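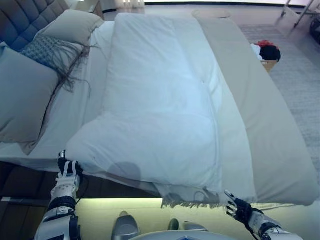

Open Day at the Favton Down and Feather Works
9 December 2023

The Favton works opens its doors to the public twice a year, once in July and once in December. I chose December on the theory that a building full of feathers would be warm. The feathers were warm. The building is kept cool so the feathers behave, and I spent the morning with my hands up my sleeves.

Getting there

Take the 26 bus from Elside station and get off at the stop after the one that says Favton. The stop that says Favton is for the golf course. Parking is free but fills up early with people who have come for the seconds shop and have no interest in how anything is made.

The tour

Groups leave every 40 minutes and you are given a hairnet, a paper coat and a talk about not opening things. We started in the washing room, where raw down goes through drums that look like the ones at my local laundromat after a large inheritance. Drying comes next, then sorting, which was my favorite. Air is blown up through a tall cabinet with windows in it. The light clusters float over the top of a wall and the heavier feathers give up and drop on the near side. I watched this for far too long and had to jog to catch my group.

The filling room is loud. Each comforter shell is divided into squares, and an operator fills them one at a time through a nozzle, checking the weight as she goes. A man in our group asked whether she ever lost her place. She gave him a look that I think answered it.

We were also shown the fill power test. A small weighed sample goes into a clear cylinder, a disk is lowered onto it, and you read off how high the down holds it up. Ours did well, and we all felt oddly proud, having contributed nothing.

The showroom

Here the mood turns commercial. The top of the range is the Flaltum, a winter comforter that costs 500 dollars in the queen size and is displayed on its own platform, like a visiting bishop. You may lie under it for 2 minutes. I did, and spent most of that time working out what else I could stop buying.

The Polák, named after the original mill, is thinner and cheaper and perfectly nice – it just has the bad luck to be next to the other one.

Lunch and the shop

The cafeteria did a decent potato soup. The coffee tasted of the urn. In the seconds shop I bought a pair of pillows with crooked piping, marked down by half, and carried them home on the bus, where they got their own seat until Elside.

The next open day is in July. Bring a sweater anyway.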